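Opinion > Home & Habits > The Shared Table

In defence of the big, ugly, useful table

Uriel Quezada

My grandmother's table came with her to Nomport in the back of a borrowed truck, and for most of my childhood I thought every family had one like it. It was far too large for the kitchen. You had to turn sideways to reach the fridge, and whoever sat at the window end was stuck there until dessert. We ate at it, did homework at it, cut sewing patterns on it, and one October my uncle took an entire outboard motor apart on it, with newspaper underneath and my grandmother standing over him the whole time.

I've been thinking about that table because my wife and I have spent the past few months looking for one of our own, and I have come away a bit grumpy. The shops are full of lovely little things. There are round tables for two, fold-down ledges, and "breakfast perches" (I'm not making that up, there was a card with the word on it). The fellow who helped us was very kind, and he told us people don't really sit down together anymore, so why give up the floor space?

Well, I think he has it backwards. People stop sitting down together when there's nowhere to sit. Put a good-sized table in the middle of a room and folks will drift toward it, the way they drift to a campfire, and before long somebody has brought out the cards or the mending or the tax papers. My neighbour Mrs. Jabłońska keeps hers in what the builder meant to be a formal living room. She has no sofa at all! On any given evening you'll find one person peeling apples at it and another doing a crossword, hardly speaking, and both of them perfectly content.

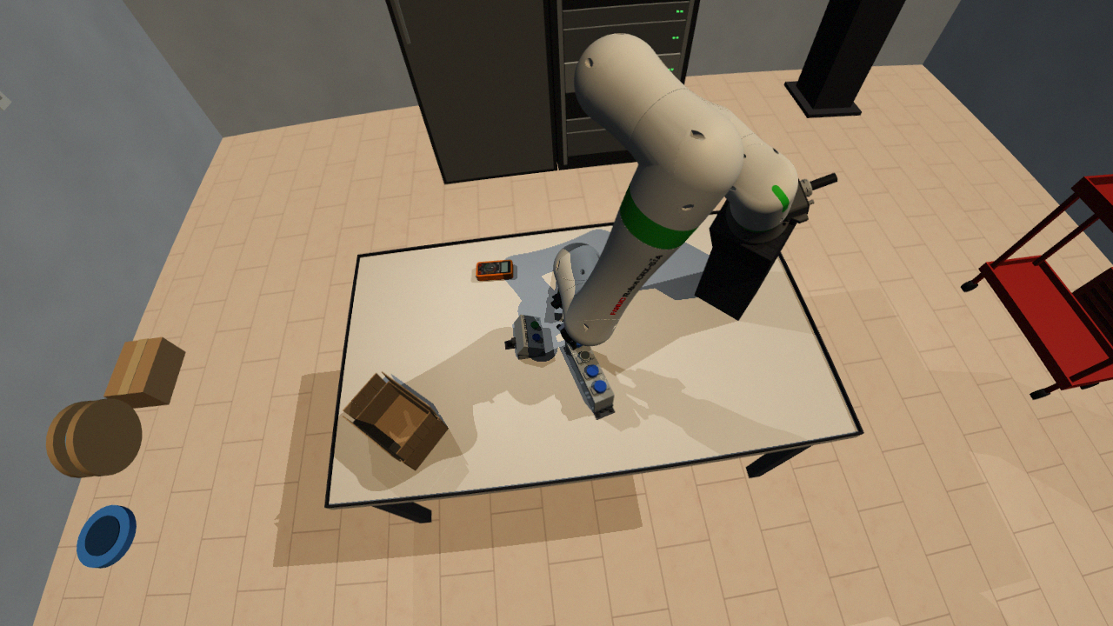

A cream-topped work table on a tiled floor.

I'd go further and say the table ought to be plain. A precious table is a lonely one. If you're forever fussing over coasters and felt pads, the children will take their paints elsewhere, and so would I. My grandmother's had a burn the shape of a kidney bean and a row of dents from a meat grinder, and I could still draw you a map of them. The one we finally bought came out of the old church hall on Ukura Road for 34 dollars, and it needed two neighbours and a good deal of grunting to get it up our front steps. One leg is a touch short. I've got a folded bit of cardboard under it and I expect it will be there when I'm gone.

I do know that not everybody has the room, and I don't want to scold anyone living in a bachelor apartment. We were in one ourselves for years, and ate off a trunk. But there are plenty of houses going up on the edge of town with a separate nook for every activity a person could think of, and hardly a spot where six people could shell peas. I'd trade the lot of them for one big slab on sturdy legs, with a lamp over it and a drawer full of pencils that need sharpening.

Ours had a jigsaw on it all last week, so we ate supper around the edges of a half-finished harbour. My daughter found the lighthouse under the butter dish.

Comments

prairie_marg: We had 14 at ours for Thanksgiving with the piano bench and two lawn chairs. Wouldn't swap it for anything.

Dale in Nomport: Nice piece, but try vacuuming under one of those monsters with my knees.

teapot22: Is the hall still selling the rest of them? My sister is after one for her quilting.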